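Mumcombe Kitchen Challenge

The Mumcombe Kitchen Challenge is a student robotics competition in which teams write software to make a simulated robot arm carry out household jobs in a virtual kitchen. It grew out of an evening class at Mumcombe College and is run by the college's computing department with money from Milex, a software firm. Entry is open to students aged 15 and over. The contest has been praised for its low cost and criticised for claims made about what its results show.

Background

The evening class was started by Wael Zerouali, a lecturer in computing, who wanted students to work on robot control without the college having to buy an arm. Each student was given the same simulated kitchen and asked to make the arm pick up a cup and put it somewhere else. According to the course notes, most of the first term went on getting the arm to reach the counter without passing through it.

Krystyna Wysocka, then head of the department, proposed turning the final exercise into a contest between colleges. Milex agreed to pay for computing time and prizes. In its publicity the firm described the challenge as "the place where tomorrow's home robots learn to cook". No task in any edition has involved cooking, and the phrase was later dropped from the website, though it still appears on the certificates.

Format

Teams have between two and five members. They receive the kitchen model, the arm model and a set of practice tasks in April, and hand in their code at the end of the summer term. The organisers then run each entry 500 times, with the objects shifted slightly between runs. A run counts as a success if the named object is at rest inside the target area when the time limit is reached.

The practice tasks deal with cups, bowls, a sink and a tap. Final tasks use the same kitchen but are not shown to teams in advance. Rules on what may be changed are strict on paper: teams may not alter the weight or grip of any object. Checking is done by reading the submitted files, and two former entrants have said that small changes to friction settings went unnoticed in the early years. The organisers have neither confirmed nor denied this.

Two divisions exist. In the scripted division, the students write out the arm's movements as a list of steps with some correction. In the learning division, the program is trained from recorded attempts, usually made by students steering the arm by hand with a games controller. The learning division gets most of the attention. The scripted division has had the higher winning score in every edition but one.

Results

The best known entry is that of the Bednarek team, led by Tadeusz Nowakowski and named after the school its members attended. It completed 482 of its 500 runs on the cup task, which remains the record. Milex announced the figure as proof that "reliable household handling is now within reach of a classroom". The announcement did not mention that the same program, when entered for the bowl task, completed 141.

Nowakowski has been more careful than the sponsor. In a talk given to the college he said that the program "knows one cup very well", and that his team had spent far longer on the angle of the wrist than on anything that might be called intelligence.

Work in the simulator

Most of a team's time goes on the grasp. The fingers have to close on a part of the object narrow enough to hold, and the arm has to arrive there without knocking whatever stands nearby. Cluttered layouts are used for this reason, with a bowl set close to the cup. Students often aim for a knob or rim, where small errors of position matter less – at least in the simulator, where a knob is always exactly as stiff as the file says it is.

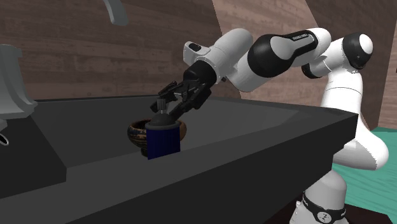

A simulated Franka arm grips the black knob on a blue cup beside a patterned bowl.

Criticism

Renata Makowska, who teaches engineering at a neighbouring college and withdrew her students after two editions, has argued that the contest rewards tuning to a single room. In a newsletter article dated Dec 4, 2020, she wrote that the 500 runs "look like 500 tests and are closer to one test with a shaken table". She also objected to the lack of a round on real hardware, which had been promised in the first rule book and removed from the third.

Zerouali replied that a hardware round would shut out the colleges the contest was set up for. He accepted that scores from different tasks should be published together, and this has been done since. He did not answer the point about the single room, and the kitchen model has stayed the same apart from new wall panels.

Claims about later careers are also hard to check. Milex states that entrants "go on to leading roles in automation", but has given no list. A survey by Marit Bråten, a former judge, got replies from 15 past entrants, too few to support the claim or to rule it out.

Related activities

Wado, a club for former entrants, meets at Mumcombe College during term. It keeps an archive of submitted code from both divisions, including failed entries, which several teachers have said they find more useful than the winning ones. The archive does not cover the first edition, for which only the scores survive.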